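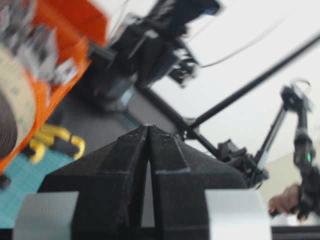
Printed fingers vs. the Dritora molded set — worth the money?

Posted by Remedios Goicoechea

I have a two-arm bench setup and I'm running black printed fingers, the textured kind with the pointed tips. Wivari keeps telling me I should move to the Dritora molded set, which is 422 for one gripper before shipping. Their page says "improved grasp reliability" and gives no test method at all. Has anyone run both on the same arm with the same parts? I mostly pick up small, light stuff, and I want to know if I'm paying for grip or for a nicer surface.

Bernd Hellwig

Bought the molded ones in July. They're good. Much cleaner finish, no sanding. I'd get them again.

Hartmut Voß

"Good" compared to what, Bernd?

I did 596 picks with each set, same arm, same wrist camera, same tray of parts. The molded fingers dropped fewer of the slick parts. On cardboard and fabric I couldn't tell them apart. Then I swapped the pads on my printed pair for the softer sheet from Ehlers, and most of the gap went away. That's one arm and one person loading the tray, so don't treat it as settled.

Two things to check before you spend anything. Close the fingers slowly and look at the gap from tip to base. If one side touches early, you're testing your alignment and the material hardly matters. Also check what the wrist camera sees when you swap. A different finger shape changes the view, and if you run a trained policy it may do worse for that reason alone. Mine did until I recorded new data.

The 889 bundle with the controller is a separate argument. I wouldn't.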